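Thread über den Pinselständer, weil ein paar von euch gefragt haben, wie ich meine Kalligrafiepinsel aufbewahre. Kurz und ohne Tuschetheorie.

**1/** Früher lagen meine Pinsel in einer Schublade. Davon rate ich ab. Beim größten stand nach einem Sommer die Spitze schief, und das habe ich nie wieder ganz rausbekommen.

**2/** Seit Juli hängen sie. Ständer aus dunklem Holz, Querbalken mit Drachenköpfen an beiden Enden, unten geschnitzte Felder. Schlichter wäre auch gegangen, aber der hier war gebraucht zu haben.
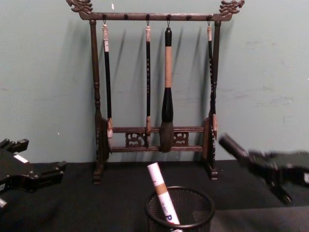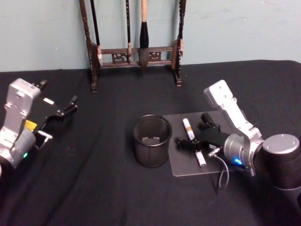
**3/** Vier Pinsel hängen dran. Der dicke mit dem hellen Holzgriff ist für große Zeichen, die schlanken dunklen nehme ich für alles andere.

## Zum Ständer

**4/** Gekauft bei Hulora, einem kleinen Laden für Papier und Schreibzeug mit einer Ecke für Gebrauchtes. 23 Euro. Neu habe ich ähnliche für deutlich mehr gesehen.

**5/** Oben sind sechs Zapfen. Mehr als sechs Pinsel brauche ich im Alltag sowieso nicht. Die restlichen sind gerollt in der Bambusmatte, aber nur komplett trocken.

**6/** Die Schnitzereien sammeln Staub. Ich gehe alle zwei Wochen mit einem weichen Malerpinsel durch die Ausschnitte, danach mit einem trockenen Tuch über die Pfosten. Kein Öl, keine Politur.

**7/** Auf dem Tisch liegt schwarzer Stoff. Tuschespritzer fallen darauf nicht auf, Staubflusen leider schon. Fusselrolle hilft – bei mir hält das ungefähr bis zum nächsten Tag.

## Waschen und aufhängen

**8/** Nach dem Schreiben sofort auswaschen, lauwarm, ohne Seife. Den Pinsel unter dem Hahn drehen und die Tusche vom Ansatz zur Spitze hin ausstreichen, bis das Wasser klar bleibt.

**9/** Dann mit Küchenpapier abtupfen, die Spitze mit den Fingern formen und mit den Haaren nach unten aufhängen. So läuft das Wasser nicht in den Griff. Soo-ah Yoo hat mir das im Kurs gezeigt, vorher standen meine nassen Pinsel kopfüber im Glas.

**10/** Der dicke braucht am längsten. Im Winter lasse ich ihn zwei Tage hängen, bevor ich ihn einpacke. Nicht auf die Heizung, nicht föhnen.

**11/** Frage von Dede Dramani: Kann man Pinsel ohne Schlaufe aufhängen? Ja, mit einem Stück Baumwollgarn und etwas Holzleim am Griffende. 13 Zentimeter Garn reichen, doppelt gelegt und verknotet. Über Nacht trocknen lassen.

**12/** Stifte kommen bei mir in einen schwarzen Becher aus Drahtgeflecht. Bleistift für Hilfslinien, Fineliner für Notizen. Pinsel gehören da nicht rein, auch nicht kurz.

**13/** Was noch fehlt: eine Schale für darunter, falls doch mal etwas tropft. Eine flache von Osei habe ich mir angesehen, die war zu breit für die Stelle zwischen den Füßen. Wenn jemand eine schmale kennt, gern hier drunter.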